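Tray Suppers: Your Questions, My Answers

I get the same handful of questions every time I mention that we eat most of our suppers off trays at home, so I've finally put them all on one page.

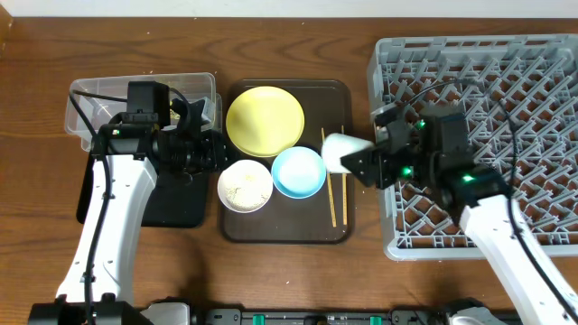

Willy Van Hecke wrote in to ask whether a tray isn't just one more thing to wash, and said that in his house they gave up on them after a week. Fair point, Willy! I wipe mine with a damp cloth when I'm done and it goes straight back on the shelf. I'd still take one tray to wipe over a whole table of sticky rings.

What size tray should I get?

Bigger than you think, but not so big you can't get through a doorway with it (ask me how I know). Before you buy, set out the dishes you use on a normal night, push them together the way they'd sit at supper, and measure that. Then add a little room for your fingers. My first tray came from the Poletti shop in Bergate and it was lovely, but the plate and the bowls fought for space and the cup always ended up on the table next to it.

Does the rim matter?

Yes! A raised rim, even a small one, catches the soup that slops over and stops chopsticks from rolling off. I had a perfectly flat one for a while and I spent that whole March picking chopsticks up off the kitchen floor. Rounded corners are nice too – crumbs don't get stuck in them.

Do the dishes have to match?

Mine never have. I like a yellow plate with a blue bowl and a plain cream one, and a dark tray makes all of it look like I did it on purpose. Buy single pieces when you see ones you like. I'd only say keep an eye on the heights, so you aren't reaching over a tall bowl to get at a low one.

Where does everything go?

However you like, really. I put the plate at the back on the left, the rice bowl in front of it, the second bowl next to that, and the chopsticks down the right side. Plenty of people lay the chopsticks across the front and that's the more traditional way, but I'm clumsy and I knock them when I pick up my rice. If you're left-handed, flip the whole thing.

And the cup?

Last on, first off. I carry it empty and fill it at the table. Plastic is fine for this, especially with kids, and it's light enough that it doesn't tip the balance of the tray.

How much rice for one small bowl?

I cook 300 grams of dry rice for the four of us and there's usually a bit left for the morning. Don't pack it down in the bowl.

Can I put a wooden tray in the dishwasher?

Please don't. The heat and the long soak can warp it, and the finish goes cloudy. Warm water, a drop of soap, dry it right away, and stand it on its edge for a while so air gets to both sides. Same goes for wooden chopsticks – I wash mine by hand and let them dry all the way before they go in the drawer.

How many trays do you own?

Three that we use and one Temba tray I keep for company. It has a chip in it now, so maybe it isn't for company anymore.

My tray slides around on the table. Help?

A thin cotton cloth underneath does it. I've also seen little stick-on felt feet, but those make it slide more, at least on our table.

If your question isn't here, send it along and I'll add it when I get a minute. I still owe someone an answer about lacquer, and I haven't forgotten.

Page last updated 2024-05-14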